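To: Student Robotics list
From: Household Tasks stream, Okoth Robotics Program
Subject: Re: Bed-making task, scope and marking for the July round

Dear members,

Thank you to everyone who replied to the earlier notice. The message from Ivone Assunção is quoted first, with the program's response following. Teams that have already submitted a task plan do not need to submit it again unless their choice of starting position has changed.

Ivone Assunção wrote:

> Dear coordinators,
>
> I am writing on behalf of the Grorkum team. We have read the task sheet for the bedding unit and would like three points settled before we book our next block of practice time.
>
> First, the sheet refers to "a made bed" as the finished state but does not say how flat the duvet must be. Our members have different views on this, and our own marking of practice runs has been uneven as a result.
>
> Second, may clothing be left on the bed at the start of a run? The Dorkeck team has told us that they practise with clothing present. We have been practising without it.
>
> Third, we would like to know whether the wrist view alone may be used to plan a grasp, or whether the head view must also be recorded. On plain white fabric our students find it hard to tell a fold from a shadow, and they would like to compare the two methods in their report.
>
> We would be grateful for a reply before the plans are due.
>
> Yours sincerely,
> Ivone Assunção
> Grorkum team

The program's response to each point is set out below.

On the finished state, the duvet is to cover the mattress to all four corners, with no part of it folded back on itself. Shallow creases will not lose marks. A ridge that runs across the bed and can be seen from the doorway will be marked as a fold. Markers have been asked to apply this standard to all 17 entries, including those from first-year teams.

On clothing, both starting positions are allowed. A team must state in its plan which one it will use, and must keep to it for every scored run. Where clothing is present, it is to be moved clear before the duvet is pulled straight. Dragging the duvet out from under a garment will be scored as an incomplete step. Dark clothing on white bedding is suggested for teams new to the task. 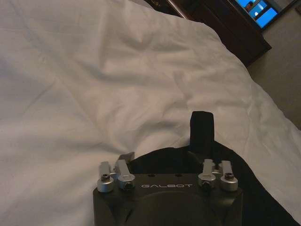 Wrist view, bedding unit: black fabric on the white duvet, with the edge of the bed at right.

On the use of camera views, the wrist view may be used alone. The head view must still be recorded, as the markers rely on it, but it need not be used for planning. The difficulty Ms. Assunção describes is a common one in dim, warm lighting, and students are encouraged to discuss it in their reports. Changing the room lighting between scored runs is not allowed. Teams that wish to study the effect of lighting should do so during practice and record the settings they used.

Two further matters have come up in conversation with team leads.

The shared practice set now holds 1,932 recorded attempts. Teams may draw on all of it, including attempts marked as failed. Any team that adds its own recordings is asked to use the Jolla naming sheet and to fill in the column for starting position — a good number of the older entries have this column blank and cannot be sorted properly.

The time limit for a scored run remains 30 minutes, including set-up. The clock starts when the team lead signals that the robot is ready to be placed. If a student has to step in and free the gripper from the fabric, the run may continue, but the marker will note the time and deduct the points listed in the task sheet. The emergency stop must be in a student's hand whenever the arm is powered. This rule applies in practice as well as in scored runs, and repeated breaches will be raised with the team's supervisor.

Written reports should be around nine pages, not counting figures. Each figure requires a short caption stating which camera it came from. Reports that compare wrist and head views should use matching moments from the same run.

Questions about marking should be sent to this list so that all teams receive the same answer. Requests to change a practice booking should go to the program office directly.

Yours sincerely,

Household Tasks stream
Okoth Robotics Program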